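# Drirnasetti simulation licence, bought ahead of the arm

*Reviewed 27/02/2024 by Myfanwy Meredith*

We have room in the budget for one small robot arm next year and I did not want to sign for it blind. Alaric Boateng, who holds the equipment money at Gollport, agreed to pay for a year of Drirnasetti first, so that we could plan the job on screen. The licence was 900, plus 100 for the pack of sorting tasks. A seat on Cistevow would have cost us less but it had no shape board, and shape sorting is the nearest thing to what our packing bench does all day.

Setting up took me an afternoon. The installer wants an account before it will do anything, and the confirmation email went to spam. After that it was fine. You pick an arm, pick a task and press run. The board task has cut-outs and flat coloured pieces, a pentagon, a triangle, a V and so on, and the arm works over it from the back corner.

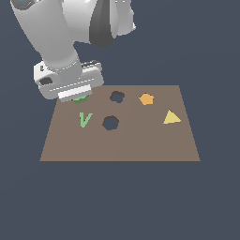

## What it helped with

Reach, mostly. I had pencilled in the longer arm from Bermúdez because everyone told me to buy long. Having moved the board about under the shorter one, I'm happy the short one covers our bench, and I've changed the quote request to match. That saving alone is more than the licence.

It also made me look again at the gripper line in the budget. I had put down the cheapest two-finger set and left it there. The pieces in the pack come in awkward outlines – there's a big four-lobed one in light green, a chevron, a hexagonal block – and from the close overhead view you can think properly about where the fingers would go on each.

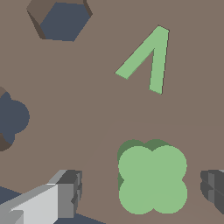

I now have a separate line for spare fingertips and a bit more for the gripper itself. Alaric asked whether we could leave the spares until year two. I'd sooner have them in the first order, as postage on small parts is silly.

## What it didn't

The surfaces are plain and the lighting is very even, so don't use it to choose a vision system. Our bench sits under a skylight and the program has no idea about that. There is nothing on noise, guarding or floor fixings either, and those came to 900 on our sheet once I'd rung round.

Exporting is poor. I wanted a parts list I could paste into a spreadsheet and ended up typing it.

Support answered me in 6 days. The answer was correct, but I'd worked it out by then.

## Would I renew?

For one year before a purchase, yes. I'll cancel in March once the arm order is in, unless they sort out the export.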